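Evangelista hand grippers (the pair kit) - worth it over the Preker ones?

Asked in June, 2 answers

Looking at the Evangelista kit, two hand held grippers plus the Ungate recording software on a 6 month plan. We want to record pick and place demos on small household stuff, toys, boxes with lids, that kind of thing. Never used either brand. Main worry is the cables, and if the fingers open wide enough for a soft toy. Anyone run these daily?
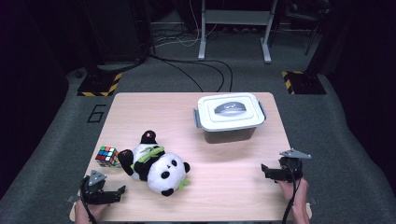

Pesosberg, June

Should of said, two people would share one pair. Shifts of 2 hours. Is the weight ok for that? The sales page says nothing on it. Also does Ungate charge per seat or per kit, got two different replys from them.

Answer 1 (accepted)

Had a pair 7 months. Weight fine, wrists get tired before the 2 hours is up tho, so swap sooner. Soft toys no problem, they squash. Hard lids are the pain, you want both hands, one to steady.
Cables: tape them to your sleeve. Ungate was per kit for us.
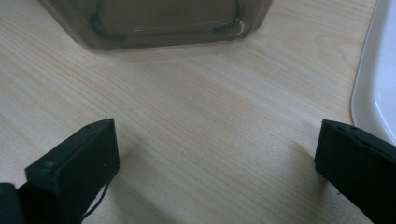 Finger pads are the part I'd ask about before paying. Ours wore smooth and replacements took 10 days to get here, no tracking. Preker sells pads in packs, Evangelista you have to email. Shiny stuff is where you feel it, a white tray with a rounded rim like that one on the right is hard to get a bite on with worn pads, slides right out. Toys you wont notice. Order spares with the kit.

Answer 2

get the preker. cheaper. never tried the other one but a freind sent his back

Comment on Answer 2: sent back why?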